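Review: Altach Two-Arm Kitting Cell, Electronics Package

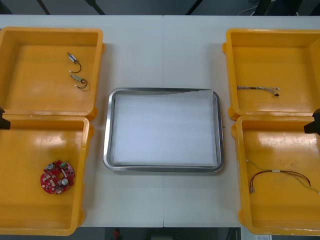

What is the cell intended to do?

It picks small electrical parts from open bins and sets them out on a central tray, ready for an assembler. Altach markets it to workshops with short production runs and frequent changes of part.

The Karkow Technical Institute leased one cell in January for its assembly training centre. This review was prepared by the centre under the supervision of Horacio Yáñez and is published for the guidance of member workshops.

Supply and installation

The cell was supplied through Filasier, whose technician attended on a Thursday and had both arms moving by mid-afternoon. Filasier quotes 222 dollars per week for the lease, with the parts-handling software included. Delivery outside the metropolitan area is charged separately, and members in regional centres should obtain that figure in writing before signing.

Bins and tray

Four yellow plastic bins stand in pairs at the left and right of the table, with a stainless steel tray in the centre. Our trial kit comprised small cylindrical components with leads, a round red circuit board and two styles of wire harness. The bins are shallow, which suits the grippers, though long harnesses need to be laid in with some care. Bright metal and glossy plastic both throw glare under overhead lighting. We line the tray with plain white paper and recommend the same to others. The paper should be cut slightly undersize, as a full-width sheet tends to lift at the corners.

Performance

The centre logged 1,137 picks over the lease period. Rigid parts were handled reliably. Circuit boards were lifted by the rim and placed squarely in most attempts. Harnesses were less satisfactory - loose ends caught on neighbouring parts, and the arms regularly stopped to await an operator. A Tymoshchuk fingertip set, priced at about 800 dollars, improved the grip on thin wire but is not included in the package.

Documentation

The printed manual is adequate on safety and weak on calibration. The cable diagram refers to an earlier controller, and Altach has advised that a corrected page will be issued.

Recommendation

Suitable for training organisations and small workshops handling boards and other rigid components. Members whose work is mainly wiring should request a demonstration with their own harnesses before committing to a lease.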